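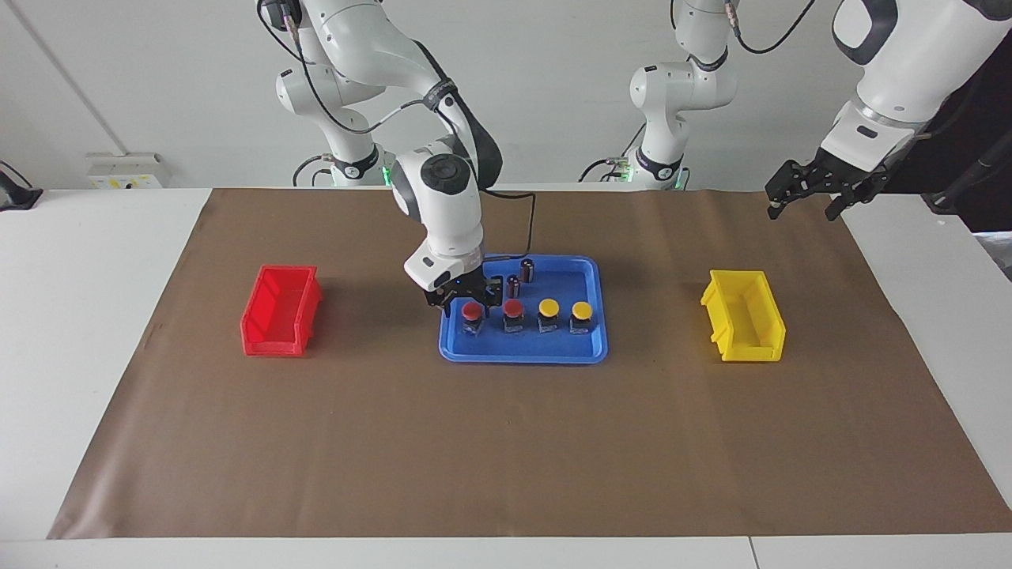 Nostudell publishes practice guide for two-arm sorting cells

Nostudell has released a practice guide for tabletop cells in which two robot arms share one work area. The guide covers cell layout, part presentation, gripper clearance and record keeping. It applies to cells that sort or kit small components, such as push buttons and capacitors, from a common tray into bins.

The document replaces a set of internal notes in use at the Gilik and Stetsiuk sites. Those notes differed on several points, including which arm has priority over the tray and how far a parked arm must stand from it. Operators moving between the two sites had to be retrained on each.

Under the new text, each cell has one shared zone and two side zones. The tray belongs in the shared zone, with one bin on either side of it and the open front of each bin turned toward the tray. Only one arm may be inside the shared zone at a time. The other arm holds position above its own side with the gripper open, and may not start its approach until the first has cleared the rim of the tray.

Bins should differ in color. Where parts are sorted by color, the guide recommends that the bin match the part - red caps to a red bin, yellow caps to a yellow one - so that a misplaced part can be spotted from outside the cell. Bins must be empty at the start of a run, and the operator is to confirm this on the run sheet.

Parts to be picked are set out in a single row along the front half of the tray. Components that are not part of the job may stay in the tray if they stand behind the row, but they have to be listed on the run sheet. The guide calls this a "mixed tray" and asks sites to include at least 20 such runs in every acceptance test, on the grounds that a clean tray says little about how the cell will handle ordinary work.

Speed limits have also been revised. Over the shared zone, the gripper may travel at no more than 90 millimeters per second during the final approach. The limit applies to vertical and lateral moves alike. Outside the zone, the limit set in the site risk assessment continues to apply.

Cable routing gets a section of its own. Wrist cables must have enough slack for full rotation, but the loop may not hang lower than the fingertips in any programmed pose. A cable that touches a part or the tray counts as a fault and stops the run. Work surfaces are to be covered with a plain matte mat, replaced when creases lift the tray or a bin off level.

The requirements were checked in a trial of 348 runs at Gilik. Nostudell said most recorded faults came from trays placed off center, and the guide now calls for the tray position to be verified before each run. Full results have not been released.

Seltetti, which supplies fixtures to both sites, will offer tray locators that meet the placement tolerance of 2 millimeters. Use of the locators is optional. Sites may mark the mat by hand if the tolerance is met.

The guide takes effect in November. Existing cells may run under the old notes until their next scheduled inspection - new cells must comply from the first day of operation.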